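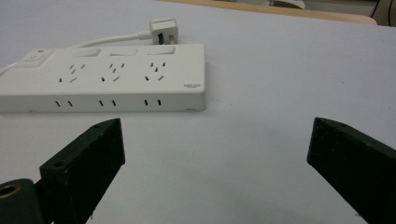 Most home offices draw less power than people fear, but it's worth doing the sums before you add a heater. Write down the wattage printed on the label of everything that shares one wall socket. A strip with a separate switch for each outlet, like the white one here with three rocker switches and a master switch at the end, makes the job easier, as you can turn items off one at a time and see what stops working.

My own desk came out like this:

Laptop charger: 60 watts
Monitor: 27 watts
Printer, when printing: 1,060 watts

The printer is the only one that matters. Laser printers take a large gulp while they warm up, so I gave ours its own wall socket.

Next, compare your total with the rating on the underside of the strip. If the rating is in amps, multiply it by your mains voltage to get watts. Keep well under that figure. Fan heaters, kettles and irons should go straight into the wall.
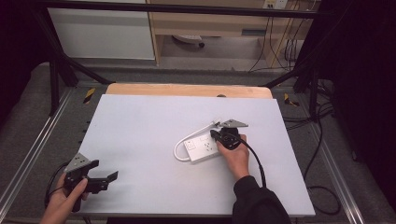

Once you have the total, check the plugs. Each should go fully home and stay put when you let go of the lead. A plug that sags, buzzes or smells of hot plastic should come out, and the socket shouldn't be used again. Never plug one strip into another.

Finally, label both ends of each lead. Lionel Oakley wrote in to suggest masking tape and a laundry pen, and mine have stayed readable since January.

Home office > Power and cables > Working out your load

Filed under: Desk setup, Electrical basics

Related guides
Hiding cables behind a desk
Choosing a desk lamp
What the numbers on a charger mean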